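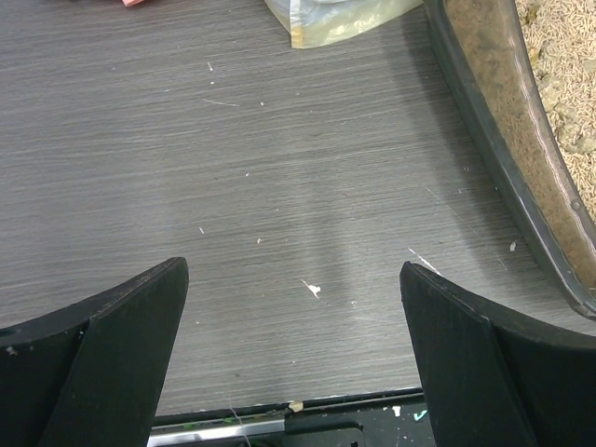

**How clean must gripper fingers be between litter jobs?**

Our house rules (Kisow arm, pellet litter) say "clean before reuse" and give no limit. Is there an accepted practice?

**2 answers**

Write a limit that can be checked. Ours is rule 8:

- wipe both fingers and the base plate after each tray
- no visible dust on the gripping faces
- separate finger set for food or dishes - no exceptions
- scoop held by the handle only, fingertips kept out of the litter
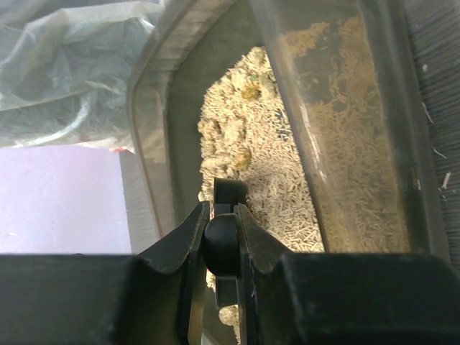 *Answered by Nhàn Đinh, 17 January 2022*

Treat used clumps as contaminated and anything that touches them likewise. Log each wipe-down against the finger set, not the arm. We swap sets after 42 trays, worn or not.

---

we just use a damp cloth, never had trouble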